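Charity anthologies deserve a proper edit

I bought Coketti in June, a short story collection sold in aid of a children's hospice. It cost more than a paperback usually does and I didn't mind. What I minded was the book. Two of the stories stop in the middle of an argument, and one character changes her name between chapters.

Kyung-hwa Choo, who put it together, wrote in her introduction that 30 authors gave their work free. That is generous of them. It doesn't follow that the reader should be generous too. A printer was paid, and so was the cover designer. An editor should have been on the same list.

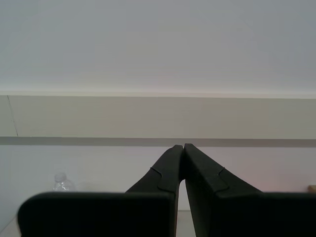

What the money does

The publisher, Maeng, says the first printing was 3,000 copies and that 2,877 have gone. Good. But most of those buyers will have read one story and put it on a shelf, and they won't buy the next one.

Mi-kyung Min's Flelik was also a charity book, with only 3 long stories in it. I have lent my copy out twice and bought another as a present. The charity gets its share of that second sale as well.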